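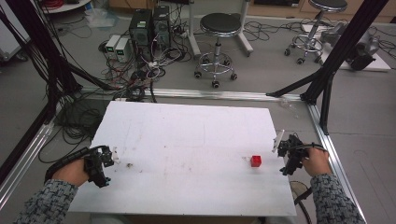

Fig. 1. Board flat on the floor inside the rail frame, red cube on the right half.

Section 4. Leveling and marking out the base board

Read section 3 first if the frame isn't together yet. Corners square, all bolts snug. Not tight. Tight comes at step 9.

What you need
Board from the Olavby 955 kit
Pencil, soft
Tape measure
Short level, 10 inch is fine
Shims (bag C)
Hex key
Damp cloth

Floor first. Carpet won't work, thick rugs won't either. Concrete, tile, or wood, all OK. Sweep it. One crumb under the board and it rocks, and you will chase that rock all afternoon.

1. Put the frame where it's going to live. Leave 16 inches clear on the side you'll be working from.

2. Measure corner to corner, both ways. The two numbers should match. If not, push on the long corner and measure again.

3. Lower the board inside the frame. Smooth side up. Don't drop it, the corners chip.

4. Check the gap to the rail on all sides. Doesn't have to be perfect but the board must not touch metal anywhere.

5. Level on the board, left to right. Then front to back. Then both diagonals.

6. Shim the low corner. One shim at a time, pushed in until it just grabs. Re-check after every shim, the other corners move.

CAUTION: Never stack more than two shims. If you need three, the floor is the problem. Move the frame.

7. Press down on each corner with your palm. No click, no rock. If it clicks go back to step 5.

8. Pencil in the center lines. Light pressure. Hard lines leave a groove and the groove shows later.

9. Now tighten the frame bolts, opposite corners, a quarter turn each. Go round twice.

10. Check level one more time. Tightening can pull a corner up. Usually the one nearest the wall for some reason.

NOTE: Older boards (serial below 2906) have no pre-drilled center hole. Find center with the two diagonals from step 2 and mark it. Do not drill it yet, see section 6.

Cleaning
Pencil smudges come off with a damp cloth, mostly. Old ones don't. Gray marks and scuffs are cosmetic and have no efect on level. Don't use scouring pads, thinner, or anything with bleach. Dry the board right after, edges too, water gets in at the edges and the board swells.

CAUTION: Do not stand or kneel on the board. Not even to reach the far bolts. Walk around.

If it won't level
Bubble drifts over a few minutes: floor is giving. Common on floating floors. Put the frame on pavers.
Level one way, off the other: frame is out of square, back to step 2.
Board bowed in the middle: stored on edge. Lay it flat overnight, face down, and try agian. Still bowed next day, ask for a replacement.

Spare shims are in the Rodport parts pack, same bag as the feet. The Iltunlow feet also fit but sit a bit taller, so swap the whole set or none.

Next: Section 5, Fitting the side stops

Rev. March 2023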